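Research > Soils and Cover Crops > Working Papers > Section 3

3. What we did with the buckwheat, and what I think it tells us

3.1 The plots

I'll start with the ground, as the ground caused most of our trouble. The site at Vavthorpe sits on a gentle slope with heavy clay at the bottom and something much kinder at the top, and anyone who has pushed a spade into both ends will know why I fussed so long over the layout. We ended up with 35 plots, laid across the slope in blocks so that each block had its share of the sticky stuff. Indrek Toom wanted the blocks running the other way to save on tractor turns. We argued about it over two lunches and I won, though I'll admit he was right about the turns (the headland was a mess by the end of the season).

Three treatments went in: buckwheat sown alone, buckwheat with crimson clover, and bare stubble left to do whatever it liked. The buckwheat seed came from the Marikar store in Kernport and was sown with our old drill, which has one coulter that sits a bit high. You can spot its row in every plot if you know to look – thin, late and full of chickweed. I left that row out of all the cover scores.

3.2 Scoring the weeds

We scored weed cover by eye on a four-point scale, and I know how some readers feel about that. I feel it too! But Inese Ots and I scored every plot separately, without looking at each other's sheets, and then compared them back in the shed. Where we disagreed we walked out and looked again together. Most of the disagreements were over volunteer barley, which Inese counted as a weed and I had been treating as part of the stubble. Her rule is the sensible one and it's the one used all through this paper.

The mixed plots looked the cleanest from early on. Buckwheat gets its leaves out fast and the clover fills in underneath, so the fat hen that came up everywhere on the stubble had a hard time of it. What surprised me was the lower end of the slope. I had expected the clover to sulk in the clay, and for a few weeks it did, with small yellowish leaves and bare patches you could lose a boot in. Then we had a dry spell and it took off. I wouldn't want to promise anybody the same result in a wet year.

The buckwheat sown alone did well until the first frost and then simply fell over. It turned to brown string in a couple of days and the groundsel was through it before we had our coats on. That is the usual complaint about buckwheat and I don't have a cure for it, apart from sowing something next to it that can stand the cold.

3.3 Killing it off and what came next

We rolled the standing clover in April and drilled spring oats straight into it. Rolling alone didn't finish the job. The clover lay flat, sulked for a bit, and in the wetter plots got up again, so we went over those a second time. If I were doing it over I'd wait for more flower before rolling, and I'd borrow a heavier roller. Ours was filled with water and leaked from one end the whole way down the field.

Oat emergence was patchy in the mixed plots where the mat was thickest. Slugs had a good deal to do with it, I suspect, but we didn't trap for them and so I can't say more than that. The oats on the old buckwheat strips came up evenly and stayed ahead into early summer. Soil samples from all the plots went to the Baltico lab, and those numbers get a section to themselves (Section 4) – they took longer to make sense of than everything else put together.

One loose end. The stubble plots next to the hedge had far more cleavers than the rest, and I kept them in the analysis. Taking them out makes the cover crops look a little less impressive, and the ranking stays the same.
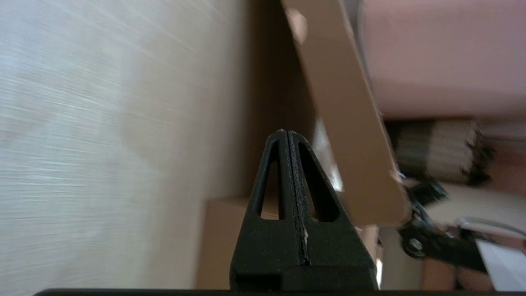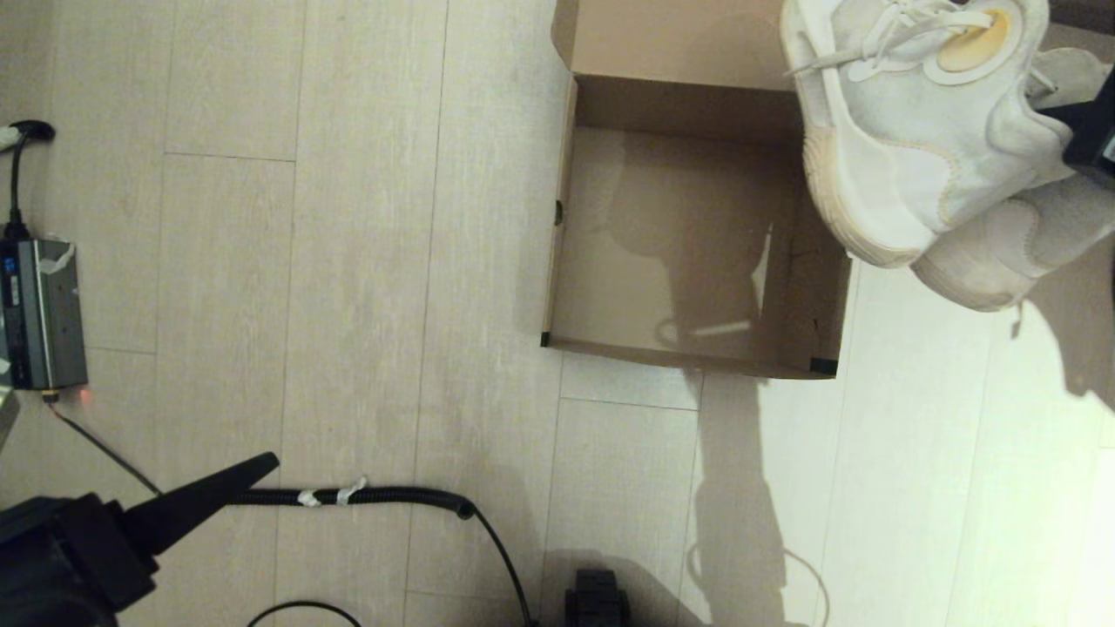
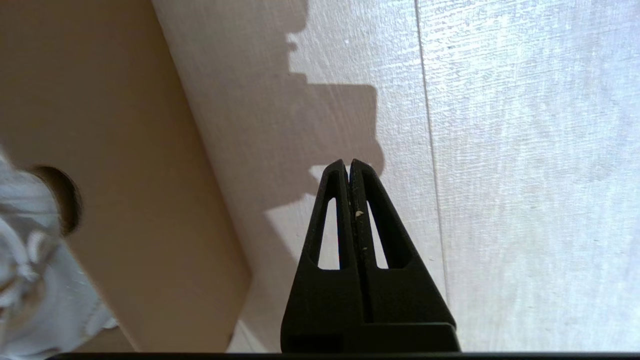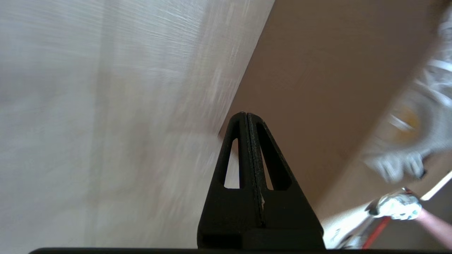 Figure 2. Last panel: black two-fingered gripper, fingers together, with an open cutout in each.

Contact the Vavthorpe trials office | © 2019 | Back to top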